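Robot Learning Lab, Unit 4: Collecting Demonstrations
Course notes, October revision

4.1 What counts as one example

An episode runs from the moment the fingers leave the rest position to the moment they return to it. Each episode holds the video from the camera on the tool, the finger opening at every time step, and one line of text naming the task. Two grippers used together are recorded as one episode with two streams. Do not split them afterward.

4.2 Choice of setting

The Potora set used in this course has 1751 episodes after filtering, out of 2000 recorded. All were made with hand-held grippers in furnished homes. A policy trained only on a bare lab bench tends to fail when the background changes, so the table is left with its ordinary contents. A patterned cloth, clear glass or plastic, and soft items such as a folded microfiber cloth or a plush toy are all acceptable. Clear objects give poor depth readings and should be tagged in the task line.
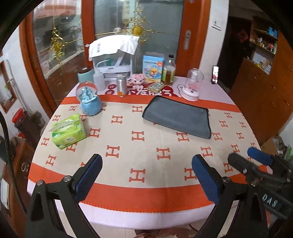 Savita Chauhan objected to this rule when the draft notes went around, writing that clutter with no variation is no better than a bare bench: if the same objects stay in the same places for 100 episodes, the model can learn the layout and ignore the target. She asked for a fixed reset schedule. The schedule in 4.3 follows her proposal.

4.3 Reset schedule

Move the target object after every episode. Move at least three other objects after every fifth episode. Change the standing position of the operator after every tenth. Log each change in the session sheet before the next recording starts.

4.4 Rejection

Reject an episode if the target leaves the camera view for more than 19 consecutive time steps, if a bare hand touches the target, or if the two streams differ in length. A failed grasp followed by a second attempt is kept and tagged "retry". Retries are useful for training recovery behavior.

Exercise: plot finger opening against time for ten retry episodes and mark the first contact. Submit the plots with your session sheet.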